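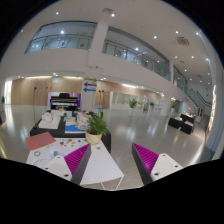 Re: Lorente burial ground, the missing death notices

3/31/24, Esperanza Sarmiento

Hello everyone,

On the earlier message:

> Has anybody got further with the Lorente notices? I looked in
> February and my great-aunt was in the burial register but I
> couldn't find a word about her in the papers.

Yes, lots further! We've now matched 427 notices to graves, and the Eletti pages (the ones with the dreadful small print) are finally typed up. Do search again, and try married and maiden names, as a good many widows went in under both. I found my own grandmother's cousin that way last night and very nearly woke the whole house! 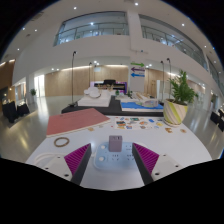
What if the date in the notice doesn't match the one on the stone?

Write down both, and say which came from where. The paper often gave the day of the funeral, and stones were sometimes cut years later from memory.

There are still 19 notices without a grave, mostly people who died away and were brought home by train. I'm working through those in the order they were printed.

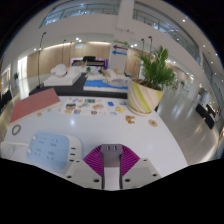 A few of them name the undertaker, so I've started a separate list for that, and Numano Chapel has kindly offered to let me see its old day books. They cover up to 50 years! If you had family buried from there, send me the surname and I'll look while I'm in.

All the best,
Esperanza

Last updated: same day as posting
Contact the list owner | © Lorente Family History List | Back to top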